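Grimari Puts Robot Arms on Board Handling at Trakar Plant, Moves Staff to Fitting and Inspection

30 Dec 2024

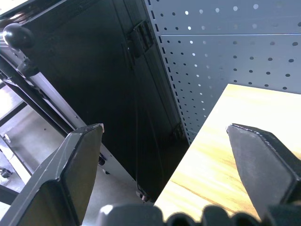 Gripper fingers at a wooden board, with a perforated metal panel behind. Photo: Grimari

Furniture parts maker Grimari has finished installing five robot arms at its Trakar plant. The arms pick up wooden boards, turn them and set them down for drilling, work that was done by hand on every shift until November.

The plant employs 247 people. No jobs were cut as part of the change, and hourly pay stays the same for everyone who moved to a new position. Former board handlers now work in fitting, final inspection or as cell operators. Operators load the programs, clear stopped parts and change worn gripper pads.

"Lifting boards all day is hard on the shoulders, and we had people asking to get off that line," said Vlastimil Gajdoš, plant manager. "The first weeks were slow. We had to redo the pickup points for the thinner boards twice."

Each cell handles up to 1,296 boards a day. Thick and odd-shaped pieces will still be moved by hand with lift tables.

Training was run on site by Yordanov, which also supplied the control software. Cell operators complete 100 hours, all on paid time.

"I wanted people from the floor running these, and they are," said Radoslava Mikuš, who leads training at the plant. "The night shift starts its course next."

Grimari will decide on similar cells for its Jaduvus site after a review of safety records and staff feedback.

Media contact: Grimari Press Office, Trakar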